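Budgeting for Gripper Equipment: Guidance for Departments

Departments that intend to purchase a robotic gripper for bench work are asked to prepare a full budget before approaching a supplier. The steps set out in this guide apply to first purchases and to replacements.

Step 1. Describe the work

Write a short statement of the tasks the gripper will carry out, the surfaces it will work over and the hours of use expected each week. Suppliers will ask for this information, and a quotation prepared without it is seldom reliable. State whether a wrist camera is required from the outset – adding one later may mean a new mounting plate and a second visit from the installer.

Step 2. Separate the base unit from its parts 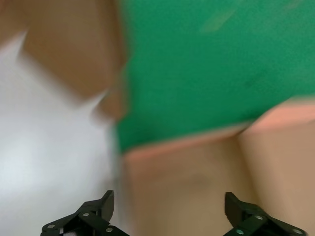

Spare parts should be entered on a line of their own. Fingers are handled, knocked and exchanged more often than any other part of the unit, and the budget should allow for at least one complete spare pair. The number of fixings varies between designs and should be checked against the parts list. On a pair such as this one, with black fingers built up from angled plates, three silver screw heads are visible on each finger, so an order for replacement screws should cover no fewer than six. Ask whether the fingers are sold singly or only as a pair.

Step 3. Obtain comparable quotations

Request written quotations from Leltard, Landard and Marchetti, using the same statement of work for each. Prices should be entered in the following form:

Base gripper unit: £1,294
Wrist camera and mounting: £723
Spare fingers, screws and cables: to be quoted

The figures given are planning figures for the current year and do not include delivery. Where a supplier offers a bundle, ask for the items to be priced separately as well.

Step 4. Allow for running costs

Set aside £1,000 for installation and staff training in the first year. Maintenance should be planned over 5 years, with the annual charge shown in each year of the budget. Departments using the Nurkia booking system should also record the bench time that will be lost during installation.

Step 5. Submit the request

Send the completed budget, the statement of work and all quotations to the Equipment Office by the end of September. Requests received after that date will be held until the next round. Any change to the specification after approval – including a change of finger type – must be submitted as a new request.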